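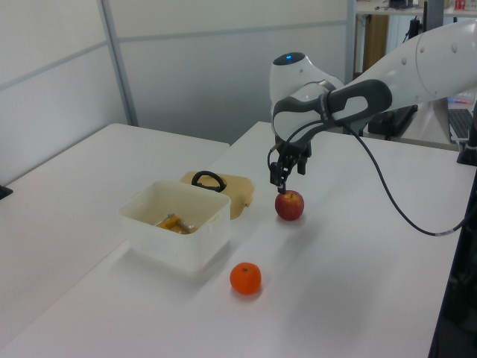

Which apple for a small back garden? (and is my soil a lost cause)

Dzifa_D
Posted 8th July, 07:42

Morning all! We moved into our new place in June and for the first time in my life I have a garden. It's a proper one too, long and thin with a brick wall down the sunny side, and I have decided that an apple tree is going in it before the year is out. I've wanted one since I was small. My grandad had a Bramley you could climb into with a book and not be found till tea.

The trouble is that the more I read the less I know. Rootstocks, pollination groups, tip bearers, spur bearers! I'd like something I can eat straight off the tree, reddish if possible, and I'd rather it didn't end up taller than the house. The soil is heavy clay. I dug a hole to have a look and it came out in one lump, like a pudding.

What would you plant? One tree to start with, maybe two if I can talk my other half round.

girish_grewal
Posted 08:15

Oh, what a lovely problem to have. Welcome!

Clay is fine. Apples like clay far better than they like sand, as long as they aren't sitting in a puddle all winter. Fill your hole with water, go and have a cup of tea, and see if it has gone down by the evening. If it's still full the next morning, plant on a slight mound.

For variety I'd say Discovery. It's early, it's red, the flesh is sometimes stained pink under the skin, and eaten warm off the branch in August there is nothing better. It doesn't keep, so you have to eat the lot (hardship). Ask for it on M26, which will give you a tree you can pick with a short stepladder.

Rekha C
Posted 08:51

I have to stick up for the late ones here. Discovery is gorgeous for a fortnight and then you have a bowl of cotton wool. Girish and I have had this argument before and I'm happy to have it again!

With a sunny wall I'd go for Ashmead's Kernel every time. Not red, I grant you, and it looks like a small potato, but put it away in a cold shed until after Christmas and the flavour is astonishing. Pear drops and lemon. If it must be red, try Fiesta. It crops well, keeps for months and isn't fussy.

And use the wall! You could have a fan or an espalier along there and lose hardly any garden at all.

girish_grewal
Posted 09:04

Cotton wool is very unfair. You leave them on the tree too long, Rekha.

Rekha C
Posted 09:10

I pick them when you tell me to!

EssamAH
Posted 10:33

Enjoying this already. I look after 50 trees on a shared orchard and if I could only keep one for eating it would be Fiesta, so put me down on Rekha's side, although for a first tree I can see the case for something you can pick and eat on the spot.

One thing that hasn't come up is pollination. Most apples want a different variety flowering nearby at the same time. In a street with other gardens you'll very likely be all right, bees get everywhere, and a crab apple over somebody's fence will do the job nicely. Go for a walk at blossom time and look over some hedges. But if you're out on your own in the middle of fields, get that second tree.

Please don't buy Bramley as your only tree, grandad or no grandad. It's a triploid, so it needs a pollinator and gives nothing useful back.

Dzifa_D
Posted 12:20

This is brilliant, thank you! We're in a terrace, so plenty of neighbours. There's definitely something with little green fruits on it two doors down, I can see it from the bathroom if I stand on the edge of the bath.

The water test is under way. The espalier idea has got me very excited but is it hard? I have never pruned anything except a houseplant, and that died.

jyoti_k
Posted 13:02

Not hard, only slow. I did mine from a maiden whip (a one-year-old stick, basically, and the cheapest thing in the nursery). Three wires on the wall, cut the stick back to the first wire in winter, and when it shoots in spring you train one left, one right and one up. Next winter do it again at the second wire. Summer pruning in August keeps it neat. It's the nicest ten minutes of my week, secateurs in one hand and a biscuit in the other.

I'll disagree with Girish about the rootstock though. M26 is a bit weak for an espalier with three tiers. MM106 is what you want, and on clay it'll romp away.

girish_grewal
Posted 13:40

MM106 against a garden wall on good clay will be over next door's fence while she's still reading the label. M26 is plenty for two tiers. I will give you three.

EssamAH
Posted 14:26

Both will work. Whichever you choose, buy bare root between November and March. They're cheaper, there's far more choice, and they get going faster than the potted ones. Order early, as the popular ones sell out. Stake it if it's free-standing, keep the grass away from the trunk, and water it all through the first summer even when you think it's rained enough.

Take the fruit off in the first year as well. It hurts, but do it.

Rekha C
Posted 14:31

I left two on. I regret nothing.

Dzifa_D
Posted 19:55

Update from the hole: empty by teatime! I've also measured the wall and there is room for a Fiesta espalier AND a little Discovery by the back door, which I think makes everybody right — apart from my other half, who was promised one tree. Off to look up how you fix wires to old brick.

jyoti_k
Posted 20:18

Vine eyes, drilled and plugged into the brick and not the mortar. Keep the wire a hand's width off the wall so the air can get behind the leaves. Photos in the spring, please!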